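The arm budget, second attempt

So the spreadsheet is back open. If you've been reading since spring you'll remember that my first budget for the home robot project was one line long and the line said "robot arm, ask Dewanti." That wasn't a budget, that was a wish, and Dewanti Chin (who runs a small workshop called Chin and has sold me more cable than I'd like to admit) told me so in about as many words.

The plan hasn't changed. I want an arm on a cart that can work along a kitchen counter, open small appliances, move a bowl from one spot to another, that kind of thing. Before I buy anything, though, I'm doing the whole job in simulation, in a kitchen I've been calling Dollwood. It's all cabinets and counter and one window, and I have spent far too many evenings in it.
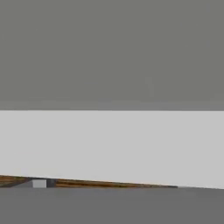 Dollwood, May

Simulation is where I started spending first, so let's talk about that before the big scary number. I had assumed it would be free. The software I settled on is free, yes! But my old desktop could barely load the kitchen, let alone run physics in it, and I lost a week to deciding whether to rent a machine or fix mine. I ended up with more memory and a bigger drive, and those came to $135. I also paid $99 for a pack of kitchen models from a shop called Fukel, after two failed attempts at making my own cabinet doors. Mine looked like garage shelving. No regrets there.

One thing I'd do differently is budget time for camera views as if it were money. Every view you set up has to be checked, named and kept somewhere, and a view full of plain gray with one strip of wood grain below the middle takes up the same disk space as a useful one. I now keep a little column in the spreadsheet for "views" with a yes or no next to each. It was a dull evening's work and it has already saved me from rendering a whole batch of stuff I'd never look at again.

OK, the arm.

I've got it down to two options. The first is a refurbished arm from Novier, quoted at $2,819 with the controller included and shipping not included (of course). The second is to build one from a kit, which looks cheaper until you start adding the power supply, the mount, the replacement gears and the month of your life. I made a separate tab for the kit and every time I open it there's another row. Dewanti thinks I should build. She also thinks I should paint my own house, so I take that with some salt.

What I keep coming back to is reach. My real counter is deeper than I thought, and the appliances live against the back wall where there's an outlet, so the arm has to get all the way across and still have some bend left in the elbow. A straight arm is a weak arm, or at least that's how I've come to think of it. The short version from Novier was tempting on price and I had it in the cart at one point. Then I spent an evening in Dollwood working on the toaster oven door and took it back out again.
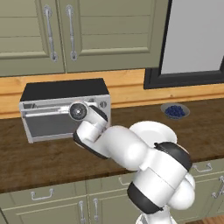
The toaster oven job. Blueberries are for the bowl task, which I haven't gotten to.

Look at where the elbow is. The arm comes up from low in front of the cabinets and has to curve over the counter to get its wrist to the door handle, and I want to know how a shorter one would manage the same thing before I rule it out for good. That's on the list for this month. It costs me nothing but electricity, and swapping the arm model in and out is a lot easier than mailing one back to a warehouse.

You'll also see there isn't a gripper in that shot, just the round flange at the end of the wrist. Grippers are their own tab. I went in thinking the gripper was an accessory, like a phone case, and the quotes I've gotten back say otherwise — one was more than half the price of the refurbished arm. For now I've put a placeholder in the spreadsheet and colored it orange so I can't pretend it isn't there. If anybody reading has used a simple two-finger gripper on cabinet bars or appliance handles, please tell me which one and what you paid, because the sellers are very shy about printing prices.

Other rows that weren't in version one: a cart heavy enough not to tip, a stop button I can reach from the other side of the room, a surge protector, and a bunch of bolts. I also added a row for a secondhand toaster oven, since I'd like the first real one to be something I don't mind getting scratched. The nice one we make breakfast in is staying out of this entirely, and I've been asked to put that in writing, so there it is.

I'm holding off on ordering until the shorter arm has had its turn in Dollwood and Novier gets back to me about the warranty on refurbished joints. They answered my first email in an hour and my second one not at all. I'll try calling in the morning, and if they pick up I'll add what they say in the comments.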